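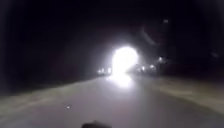
Glare from a bright light on a dark road.

Cleaning the Inside of a Windshield

Most people wash the outside of the glass and forget the inside. The film on the inside comes from the dashboard plastics, from breath, and from anyone who smokes or eats fries in the car. By day you hardly notice it. At night every headlight spreads out across it, and the low sun in September does the same thing on the way to work.

What you need

Two clean microfiber cloths, one for washing and one for drying
A spray bottle
Distilled water
Rubbing alcohol
An old towel to cover the dash

Wash the cloths without fabric softener. Softener leaves a coating on the fibers, and the coating ends up on the glass. If a cloth has ever been used for wax or tire dressing, keep it for that and take a new one.

Mixing the cleaner

Equal parts distilled water and rubbing alcohol will cut the film. Label the bottle and store it away from heat. Store-bought glass cleaner works too, but skip anything with ammonia if your windows are tinted. Never mix either one with bleach.

Doing the job

Park in the shade and let the glass cool. Open the doors for fresh air. Lay the towel over the dash, right up to the bottom of the windshield.

Spray the cloth, not the glass. Overspray runs down into the vents and can mark the screen. Start on the passenger side, where there is no steering wheel in the way, and wipe side to side. For the bottom corners, turn your hand over and push the cloth down with the backs of your fingers.

Dry with the second cloth, this time wiping up and down. If a streak is left, its direction tells you which cloth caused it. Go over the whole windshield again with a fresh side of the cloth. A car that has been let go for a year may need three passes.

Don't forget the mirror, and the inside of the back window. Wipe along the defroster lines there, never across them.

If it still glares

Check the outside with the wipers. Worn blades leave fine arcs that catch light. Wipe the rubber edge with alcohol on a paper towel until it comes away clean, and replace the blades if the edge is nicked. Pits from road grit won't clean off.

Reader tip: Yara Rizk of Plonport keeps a dry cloth in the door pocket and does the driver's side every Saturday before she gets gas. She says the full wash can then wait a couple of months.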